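Robot Learning and Manipulation » Results and Papers
Topic: Batamitz can stacking numbers, does anyone buy them?

gumleaf_servo
Has anyone else read the Batamitz write-up from the Vomari people? Short version for those who haven't: two arms, a table of food tins, a raised board, and one policy that's meant to move tins onto the board with whichever arm is better placed. Trained on 1225 demos. They report 80 per cent success over 168 trials and call it "layout independent".

I've got no problem with the 80. I've got a problem with the last bit. I went through the supplementary twice and can't find how the starting layouts were picked. If a person put the tins down by hand every time, then that person is part of the method and should be in the paper.

torque_wrench_9
They say "randomised by the operator". Section 4, second paragraph.

gumleaf_servo
Yes, I saw that. "Randomised by the operator" means someone plonked them down. People are terrible at random. We leave gaps where a gripper fits and we keep things out of the corners without noticing.

mabdelaziz
Mahmoud Abdelaziz here, I'm on the team running the Hilleck repeat of this. Our setup is close to theirs but we built it ourselves, so take differences in that light. We're partway through and I'd sooner not post numbers until we've finished. I can show you one of our layouts though, so people can argue about something real.

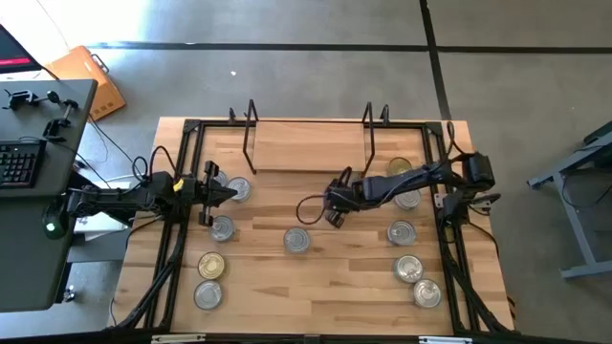
Hilleck repeat, both arms over the tins, board at the far end.

Gold and silver tins are mixed on purpose. The original used one finish only, as far as I can tell. Positions for ours come from a script that spits out coordinates and we place to a printed grid, then take the grid away before the run.

gumleaf_servo
Thanks, that's more than the paper gave us. Still looks like two columns to me, with one tin off in the middle. Left arm gets the left lot, right arm gets the right lot. Where's the arm choice in that? A rule that says "go to your own side" would handle nearly all of it.

mabdelaziz
Fair hit. The script samples inside each arm's comfortable reach and those two areas don't overlap much, so you get a left bunch and a right bunch more often than I'd like. The middle tin is the only one in that layout where the choice means anything.

torque_wrench_9
So the baseline should be exactly that rule. Split the table down the centre, nearest arm goes. If the learned policy can't beat it by a decent margin I don't see what the 1225 demos bought anyone.

pixel_dingo
I think you're all being a bit rough. Most groups would kill for 80 per cent on bare metal lids. Shiny tops are awful for depth cameras, and you've got arms blocking the view half the time. Look at the one behind the left gripper in Mahmoud's photo, you can only see the rim. Getting that one is a result on its own, arm choice or no arm choice.

gumleaf_servo
If it gets that one. The 168 is pooled. I don't know how many of those trials had a hidden tin first up and how many had a clear one sitting by itself. Pool enough easy picks and 80 comes for free.

pixel_dingo
That's a complaint you could make about every paper in the field.

gumleaf_servo
I do make it about every paper in the field.

kettle_and_cam
Question from someone who only does single arm stuff. What counts as a success? Tin touches the board, or tin is still standing on the board when the arm has gone home? We had a student at Boyer scoring the first way for most of a term and the figures dropped badly when we rescored.

torque_wrench_9
Paper says "placed". No definition that I could find.

mabdelaziz
We wrote to them in November about that. The answer was upright at release, judged by the operator. We're scoring upright after both arms are back at rest, from recorded video, by someone who didn't run the trial. I expect ours to come in lower for that alone, so please don't read a lower number as "failed to repeat" when we put it up. We'll score it both ways.

pixel_dingo
Upright at release is a normal definition for pick and place. They should have printed it, sure, but it isn't a trick.

gumleaf_servo
Didn't say trick. I said I can't tell what was measured. Same operator lays out the tins, runs the robot and calls the score. I wouldn't accept that for a dishwasher review.

kettle_and_cam
How many demos are you using, Mahmoud? Same 1225?

mabdelaziz
1775. We kept collecting after we hit their count, mostly layouts with tins near the board, where the arms crowd each other. I'll train one on a 1225 subset and one on the lot. Before anyone asks, the subset will be drawn by script too.

torque_wrench_9
Add the dumb split rule as a third and I'll stop whingeing.

mabdelaziz
Can do. It needs a pose estimate for the tins, so it won't be a perfectly even match with a policy that works from images, but I'll report it.

gumleaf_servo
Then give the rule the same cameras and whatever detector you've got lying around. If you feed it the true grid positions everyone will say it cheated, and they'd be right.

pixel_dingo
And if the learned one wins?

gumleaf_servo
Then I'll say so in this thread. I'd want to see the results split by which side the tin started on, though, and the middle ones listed separately. One number for the lot and we're back where we started.

mabdelaziz
Splitting by start position is easy, the script logs it. Hidden or not hidden I'd have to label by hand from the first camera image. Will see if I can talk someone into it.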